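Gindum Community Meals
Progress report to the Zumia Fund, second period
7th May

This report covers the work done since our October report. It follows the headings in the grant letter. The spending sheet was sent separately.

Kitchen and building

The new sink and drain at the Clikura Street hall are in and passed inspection. The electrical work took longer than planned. The old panel could not carry a second oven, and the landlord had to agree in writing before we could replace it. That agreement came through in the winter and the panel was changed over two days. We cooked at the church hall while the power was off and did not miss a meal day.

The floor in the dry store has not been done. We moved that money into the panel work with your approval and would like to talk about the floor under the next budget.

Meals

We now cook three evenings a week, up from two at the start of the grant. A normal evening is 78 meals, counting both the people who eat in the hall and the boxes that go out by car. Our target for the end of the grant is 100. Growth has come mostly from the delivery side. The hall itself is close to full on soup nights and we do not expect much more there unless we add a second sitting.

Home deliveries run on two routes. The north route is steady. The south route has been harder to keep going because the driving time is longer and the food arrives cooler than we want. We bought better insulated bags out of the supplies line and moved the south boxes to the front of the packing order. Complaints about cold food have dropped since then. 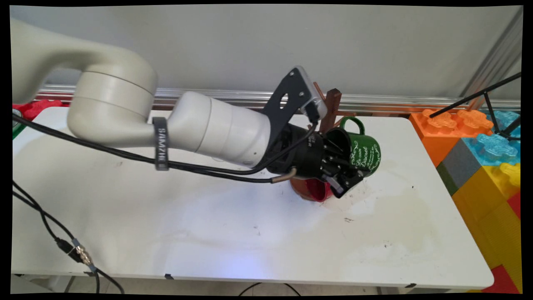
Food costs rose faster than we budgeted for, mainly cooking oil, eggs and rice. We changed the menu to use more beans and root vegetables and went over the line by a small amount. The overspend was covered by the savings on van rental. Chávez Produce continues to give us a weekly box of vegetables at no charge, and in the colder months this made a real difference.

Training

The food safety course ran twice. Everyone who handles food in the kitchen now holds a current certificate. We had planned a third course for delivery drivers and put it off, as most of the drivers work during the day and the trainer was only free in the mornings. An evening date is being arranged.

The knife skills sessions for teenagers started late but have been well attended. The group asked for a baking session and we have added one. Parents have asked if younger children could come. We said no for now, as the insurance does not cover it.

Problems and changes

The walk-in cooler failed in early spring and we lost part of a week's stock. The repair was paid from reserves. The technician expects the compressor to last another year at most, so a replacement will be in our next request.

We also lost the use of the parking spaces behind the hall while the street was being repaired. Loading from the front door added time to each delivery evening. The spaces are open again.

Next period

Finish the driver training.
Try a second sitting on soup nights for one month and report the numbers.
Get quotes for the cooler and the dry store floor.
Review the south route, including whether it should be split.

The draft budget for the next period will follow once the cooler quotes are in. Please tell us if you would like it in the old format or the new one.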